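工单标题:Nellaren 客户端同步后附件重复、部分文件夹停在“等待中”
分类:文件同步 / 桌面客户端
优先级:中
状态:已解决,待观察
提交人:Faustine Fleury
所属单位:Urkthorpe 台面设计工作室
受理组:Masson 技术支持二线

问题描述(提交人填写)

我们工作室用 Nellaren 同步项目资料,服务器端是 Sirker 存储,装在本地机房。上周把办公室的电脑统一升级到新版客户端以后,“厨房台面”这个共享文件夹开始出问题。

现象有两个。第一,同一张效果图会出现两份,文件名后面多了“(冲突副本)”几个字,打开看内容一模一样。第二,子文件夹“渲染输出”一直显示“等待中”,右下角图标转个不停,放一个晚上也不变。

其他共享文件夹暂时没看到同样的情况。合同、报价单都在另一个文件夹里,同步正常。

我试过的办法:退出客户端重新登录;重启电脑;把“渲染输出”取消勾选再重新勾选。最后这一步做完以后,冲突副本反而更多了,所以我没敢再动。

请尽快看一下,下周要给客户交一批材料样板的图,现在同事之间不知道哪一份是最新的。

处理记录

【二线回复 1】

您好,工单已收到。在我们查清之前,请先做下面几件事:

请不要手动删除任何冲突副本。客户端在“等待中”状态下,本地的删除动作可能会被记入队列,等队列恢复以后一次性推到服务器,有误删原件的可能。

请在客户端菜单里选“暂停同步”,所有装了新版客户端的电脑都要暂停。旧版的可以不管。

请导出诊断包。路径是:设置,高级,诊断,导出。导出时勾选“包含数据库快照”,不要勾选“包含文件内容”。

另外请告知:出问题的文件夹里大概是什么类型的文件,单个文件多大,有没有程序会自动往里面写文件。

【提交人回复】

已经全部暂停。诊断包传上来了,是我自己这台电脑的。

文件夹里主要是效果图,还有一些材质贴图和场景文件。渲染软件会直接把结果存到“渲染输出”里,这个设置用了很久了,以前没问题。场景文件比较大,图片都不大。
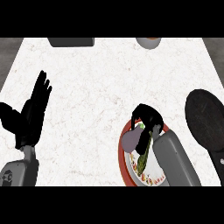

文件夹的权限是我设的,工作室所有人可以读写,外面的合作方只能读。升级前后权限没有改过。

还有一件事不知道有没有关系:升级那天机房停过一次电,Sirker 是靠备用电源撑着的,没有关机,但是交换机断了一会儿。

【二线回复 2】

诊断包已看过,先说目前能确定的部分。

客户端本地数据库里,“渲染输出”这个目录有两条记录,路径相同,目录编号不同。正常情况下一个路径只应该对应一个编号。客户端每次扫描时,先按第一个编号核对,发现服务器上没有这个编号,就认为是新目录,准备上传;再按第二个编号核对,发现服务器上有,就准备下载。两边的任务互相等待,于是一直显示“等待中”。

冲突副本也是从这里来的。您取消勾选再重新勾选的时候,客户端把目录重新登记了一遍,同一批文件被当成两组处理,内容一致但来源编号不同,旧版客户端遇到这种情况会比对校验值然后合并,新版默认直接保留两份。

还不能确定的是,第二条编号是怎么产生的。交换机断线有可能,升级程序迁移数据库时出错也有可能。需要服务器端的日志才能判断。

请从 Sirker 的管理页面导出升级当天的事件日志。页面位置:系统,日志,按日期导出,类型选“目录服务”。如果您没有管理员账号,请让负责机房的同事操作。

【提交人回复】

管理员账号在我这里。日志已上传。

导出的时候页面提示“部分条目已归档”,我点了“包含归档”,不知道对不对。文件比我想的大很多。

另外想问一下,暂停同步期间大家还能不能继续干活?现在有两个同事在等着存图。

【二线回复 3】

“包含归档”是对的。

可以继续工作,但请把新文件先存到同步目录以外的地方,例如在桌面上建一个临时文件夹。渲染软件的输出路径也请临时改过去。改之前请记下原来的路径,后面要改回来。

日志分析需要一点时间,今天下班前给您答复。

【二线回复 4】

日志分析结果如下。

当天上午,客户端升级程序开始迁移数据库,向 Sirker 请求目录编号列表。列表共分多页返回,取到中间时连接中断,中断时长 14 秒。升级程序没有正确处理这次中断,重连以后从头再取,但没有清空已经写入的部分。大多数目录的编号没有变化,重复写入时会覆盖,看不出问题。“渲染输出”在中断的那段时间里恰好被服务器重新编号,所以两次取到的编号不一样,两条都留了下来。

重新编号的原因是该目录下的条目数超过了 3,000 条,Sirker 会自动把它转成分段存储,转换时换一个新编号。这是正常行为,只做一次,以后不会再换。

也就是说需要几个条件同时成立:升级正在进行,网络中断,目录刚好在转换。其他共享文件夹没有出问题,和这个结论是吻合的。

修复步骤请按顺序做,先在您自己这台电脑上做,确认没有问题再做其他电脑。

步骤一,确认客户端处于暂停状态,然后完全退出。在任务管理器里查看,不应再有 Nellaren 的进程。如果还有,结束它。

步骤二,备份本地数据库。打开客户端的数据目录,把名为 index 的文件夹整个复制到别处。不要剪切。

步骤三,打开命令行,进入客户端安装目录,运行修复工具,参数为 repair-index,后面跟 --dry-run。这一步只检查,不修改。输出里应该能看到“重复路径:渲染输出”,而且只有这一条。如果列出了别的路径,请停下来,把输出贴到工单里。

步骤四,去掉 --dry-run 再运行一次。工具会询问保留哪个编号,请选标注为“服务器存在”的那一个。

步骤五,启动客户端,保持暂停,打开“渲染输出”的属性,确认状态由“等待中”变为“已暂停”。

步骤六,恢复同步,等图标停止转动。

冲突副本先不要处理,等目录正常以后再统一合并。

【提交人回复】

步骤三的输出如下:

检查索引……完成
检查路径唯一性……发现 2 项
重复路径:渲染输出
重复路径:渲染输出/旧版
未做任何修改

多了一条“旧版”,所以我停下了。“旧版”是“渲染输出”里面的子文件夹,放的是去年 10 月以前的图,平时没人打开。

【二线回复 5】

停下来是对的,谢谢。

核对了日志,“旧版”是跟着上级目录一起被重新登记的,不是独立的问题。我在上一条里写“只有这一条”,没有把子目录算进去,是我的疏漏。

可以继续步骤四。工具会先问上级目录,再问子目录,两次都选“服务器存在”。

如果某一项两个编号都没有标注“服务器存在”,请按 Ctrl+C 退出,不要随便选。

【提交人回复】

做完了。两次都有标注,选好以后提示“索引已更新”。

启动以后“渲染输出”显示“已暂停”,恢复同步后先显示“正在核对”,过了一阵变成“已同步”。图标不转了。

冲突副本都还在。

【二线回复 6】

请继续合并副本。在命令行运行 merge-conflicts,参数 --match=checksum,先加 --dry-run 看一遍列表。这个参数只合并校验值完全一致的文件,内容有任何差别的都会跳过。

合并后被移除的那一份会放进服务器回收区,保留期按您目前的设置是 180 天,期间都可以从 Sirker 管理页面恢复。

这个命令只需要在一台电脑上运行,结果会同步到其他电脑。请等其他电脑都修复完索引以后再运行,顺序不要反。

【提交人回复】

其他电脑都修好了。有一台在步骤一的时候进程结束不掉,重启以后再做就可以了。

合并也跑完了,绝大部分副本没有了。列表最后有几个文件写着“跳过:校验值不一致”。我打开对比了一下,是同事在出问题那几天改过的,两份确实不同。这几个我让他们自己认领,留哪份由改图的人决定。

台面的那几张图现在都只剩一份。

还有两个问题:

一,渲染软件的输出路径现在可以改回来吗?

二,以后升级客户端要注意什么?我们没有专门的 IT,都是我来弄。

【二线回复 7】

一,可以改回来。临时文件夹里的图请先移入“渲染输出”,等显示“已同步”以后再改路径。移入时如果提示同名文件,请选“跳过”并核对,不要选“全部替换”。

二,建议如下。升级前先暂停所有客户端的同步,等队列清空再装。先升级一台,观察没有问题再升级其他的。渲染任务正在跑的时候不要升级。升级程序界面上“迁移完成”出现之前,不要让电脑休眠。

“渲染输出”的条目比较多,可以考虑按项目分子文件夹。这不是必须的,目录已经转成分段存储,继续往里放也可以,只是在客户端里打开列表会慢一些。

升级程序不处理中断的问题已经提交给开发组,内部已确认可以重现。修正会放进下一个版本,在更新说明的“数据库迁移”一项里可以查到。修正版发布之前,装新电脑请选“全新安装”,不要从旧电脑复制数据目录再升级。

【提交人回复】

路径改回来了,昨晚跑了一批图,早上看全部同步正常,没有新的冲突副本。

有一位合作方说他那边看到“旧版”文件夹是空的。他是只读权限,用网页访问,没装客户端。我用网页登录看是有内容的。

【二线回复 8】

网页端会缓存目录列表,编号更换以后,旧的链接有可能仍指向已经作废的编号。请他不要用收藏夹里的链接,从共享首页重新点进去。如果他用的是您以前单独发的分享链接,需要您重新生成一个。

【提交人回复】

是以前单独发的链接。重新生成以后他能看到了。

另外还发过几个同样的链接给别的合作方,我都重新生成了一遍,旧的已经作废。

这个单子可以先不关吗?想等交完图再说。

【二线备注】

应提交人要求保留观察,不关闭。状态改为“已解决,待观察”。

根因:升级迁移过程中连接中断,目录编号列表重复写入,叠加服务器端目录转换,导致同一路径对应两个编号。

处理:修复本地索引,按校验值合并冲突副本,重新生成分享链接。

遗留:校验值不一致的文件由用户自行确认;升级程序缺陷等待下一版本修正。

知识库文章需要补充一条:repair-index 的检查结果中,同一上级目录下的子目录可能一并列出,属正常情况。

最后更新:24/06/2026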